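How to read a brain imaging paper without a science degree

Posted by Loredana Rizzi, June 5, 2021

Studies of the brain get reported quickly and often badly. If a news story interests you, it is worth finding the paper it is based on. You will need an hour, a pen and the full text. Many journals let you read it free of charge, and if yours doesn't, try writing to the lead author and asking for a copy.

1. Read the abstract, then stop

Write down in one sentence what the researchers say they found. Keep this sentence in front of you. You will come back to it at the end.

2. Go to the methods

Skip the introduction for now. In the methods section, look for the number of people scanned. Small groups are common, as scanner time costs a lot of money. A result from 34 people can still be useful, but it should be treated as a first look.

Check who the people were as well. If all of them were students at one university, the paper should say so.

3. Find out what they did in the scanner

Reading a short story about a crime is a different task from sitting on a jury. Note exactly what each person saw or heard, how long it lasted, and what they were asked to decide. If there was a comparison task, write that down too.

4. Look at the coloured pictures last

The bright patches on a brain scan are the result of a statistical test. They mark places where the signal differed between two conditions by more than a set threshold. The rest of the brain was still working. Look in the caption for the word "corrected", which means the authors allowed for the large number of tests they ran.

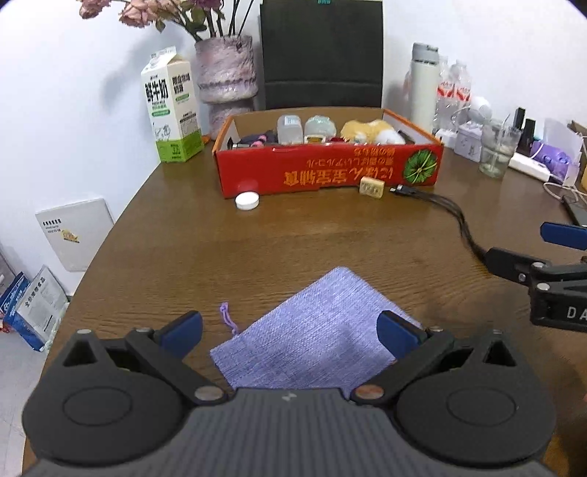

5. Watch for backwards reasoning

A paper may say that a region linked to fear was active, so the people must have felt afraid. Most regions do several jobs, so this doesn't follow. See whether the authors asked people how they felt or measured it in some other way.

6. Return to your sentence

Read the discussion, including the part on limits, and correct your sentence if you need to. Words such as "causes" and "proves" usually have to go. "Was associated with" is often as far as the data will stretch.

If you get stuck on the statistics, mark the place and carry on to the next paragraph.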